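4.2 Conventions for cables, scene setup and labeling

Most of the trouble we have had with shared manipulation data came from small habits that differed between sites and were never written down. When the Sellell and Jander groups first pooled their recordings, the arms were close to identical and the file formats matched on the first try. What did not match was everything else: how the cables were routed, what counted as the start of an episode, and whether a thing on the floor board was part of the task or left over from the one before. The Gruvetti rules grew out of that experience, and we are delighted by how far a short set of them has carried us.

The first group of rules covers cables. Each arm keeps its cable clipped to the long link and leaves enough slack for the wrist to turn through its full range. The slack should arc above the working area and should never lie on it. Operators check this by hand before every session, moving each wrist to both limits with the motors off. A loop that touches the board at any point in the check is shortened, and the check starts again from the beginning. It sounds fussy, and it takes very little time once people are used to it!

The second group covers objects. We separate the target, meaning whatever the grippers are asked to handle, from the standing items, which stay in the workspace but have no role in the episode. Standing items are welcome. A policy trained only on bare boards does poorly the moment someone leaves a basket or a cloth in view, and we would much prefer to have that variety in the data from the start (Figure 4). The requirement is that standing items be named in the episode record and that soft items be kept clear of the joints. Soft goods may hang over the rim of a container. They may not reach the mounting rail. 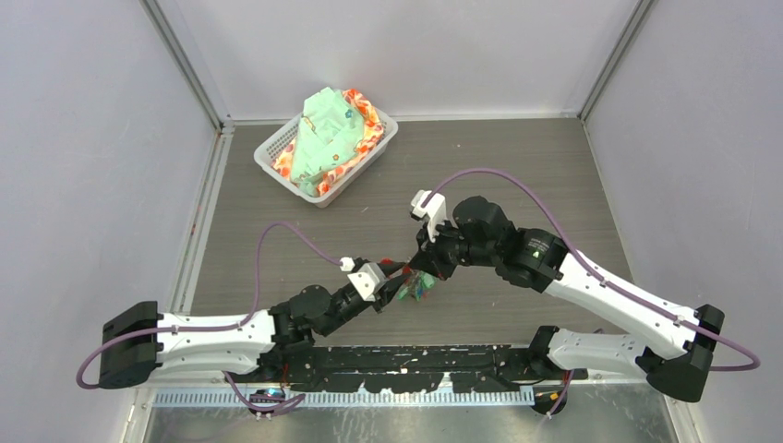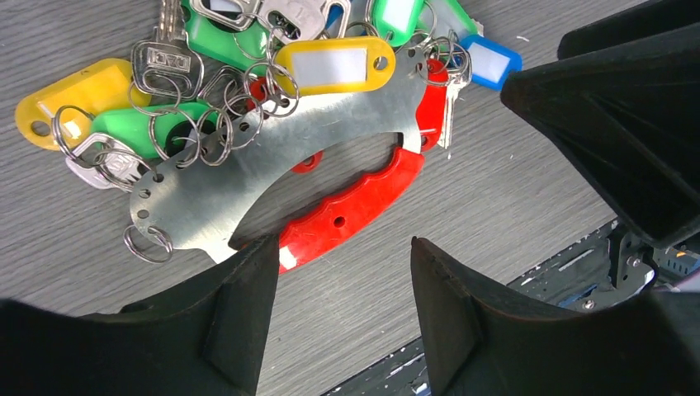 Figure 4. Work under the Gruvetti rules. First picture: both arms at the center of the floor board, with a filled basket behind them and the cables arcing over the work. Second picture: close view of a metal key holder with a red handle and colored tags, an object of the crowded class.

Key holders deserve a rule of their own, and they were the most enjoyable part of the set to write. They are dense, shiny and full of parts that overlap: rings run through tags, keys slide under plates, and a gripper tip can easily cover the very feature an annotator needs. Our early labels for this class were poor, with annotators guessing at tags they could not see. The present rule asks them to label only the visible part of each tag or key, to mark it as partly hidden where that applies, and to leave the total open. Where the two ends of a ring cannot be traced to the same ring, they are labeled as separate pieces. Writing on a tag is entered only if it can be read in that same view, and a blank label is entered as blank.

The third group covers agreement between views. A wide view and a wrist view of one session will often favor different objects, and it is tempting to carry a label from one to the other. We ask annotators to resist this. Each view is labeled alone, and links between views are added in a second pass by a different person, who may reject a link but may not edit the labels beneath it. The Wei viewer supports this split directly, and we found it very pleasant to work with.

We applied the rules to 2000 episodes. Of the disputes raised in review, only 7 remained open after the second pass, and 4 of those concerned ring tracing in the crowded class. We read this as a good sign for the standing item rule, which drew no open disputes at all. Ring tracing clearly needs more thought, and Section 5 takes up a proposal to label a tangle as a single region with its own boundary.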